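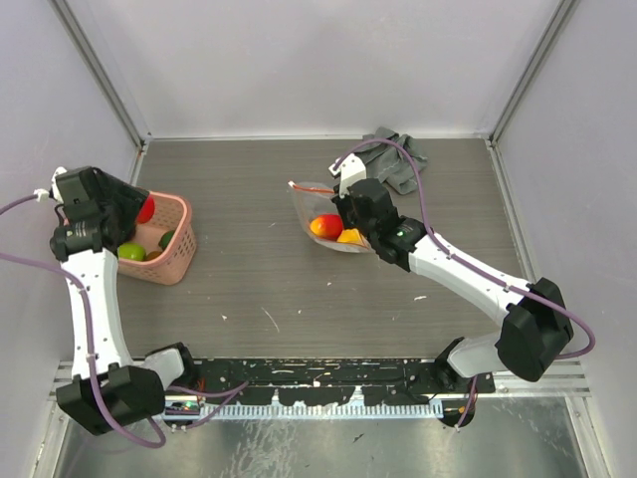
Golestani wants to know why we kept running after the first dropped grip, and says the log makes it look as if the right arm was allowed to drag the bag twice before anyone hit stop. Fair question. The short reply is that the first drop did not show up as a fault. The longer one is the rest of this entry.

2020-05-12

Task was fruit transfer, bag to basket, Hultico cell. Right arm holds the bag by its edge, left arm does the picking and placing. Same script as the previous session, no changes to the waypoints. Grip force on the right was left at the low setting we use for film and thin plastic.

First 9 cycles clean. On the next one the right gripper lost the bag while the left was on its way back from the basket. The right controller still reported "holding." It closes to a target width and then compares motor current to a threshold, and the threshold is set so low for thin plastic that fingers closed on nothing pass the check. So the script carried on, the left arm went in for the next piece, caught the bag film along with the fruit and pulled the whole thing toward the basket. The right arm then did its scheduled re-grip at the old position, closed on a fold, and pulled the other way.

That was drag number one. The bag slid, the left gripper let go on its own (slip detect works on that side), and both arms went to their wait poses with no error. I was at the desk watching the status page, which was green. I only looked up at drag number two, when the left wrist faulted on overcurrent. Hit the stop then. Arms held position, brakes fine.

Damage: nothing bent. Left fingertip pad has a torn corner, replaced. Left cable checked by hand from the gripper down past the link and around the base, no kinks, connector seated. Same check on the right, also fine. Both arms re-homed and came back within tolerance. Wiped the table but did not try to get the old scratches out.

Reproduced it afterward with the left arm parked. Commanded the right gripper to close on the bag edge, then slid the bag out by hand with a long stick from outside the reach limit. Status stayed "holding" in 19 tries out of 19. So this is not a marginal threshold, the check does nothing at this force setting. We have been running it like that since the thin plastic profile was added, and I should have tested the profile when I copied it over from the cloth one.

Also tried a thicker bag. Check works better there but I would not trust it either.

What I changed:

Grip check on the right now looks at final finger width as well as current. If the fingers close past the minimum width for the bag edge it counts as empty. With a single layer of film the difference is small, so the bag edge gets folded over before each run. Annoying but it gives the sensor something to see.

Left arm does not start its approach until the right has passed the check, and the check repeats while the left is moving. A failed check stops both arms, not only the one that failed. Before this, a fault on one side left the other free to finish its move, and I don't know why we ever had it that way. The Drulach cell has the same script, so it needs the same fix. Not done yet.

Status page: "holding" now goes gray when the width reading is older than 2 seconds. It used to keep the last value forever.

Ran the stick test again with the new check and the folded edge. It caught the empty grip every time except for 2, both with the fold half open. Not good enough to leave the cell alone. Until that is sorted, one person stays at the stop button for any run with a bag in it, and that person does not also watch the log. Speed limit stays at the setup value.

Open:
Port the both-arms stop to Drulach.
Ask Clunstead if the fingertip pads come in a softer grade. The torn one was hard at the edges.
Look at the overcurrent limit on the left wrist. It tripped late. Might be the filter.
Rename the thin plastic profile so it does not get picked for cloth by mistake.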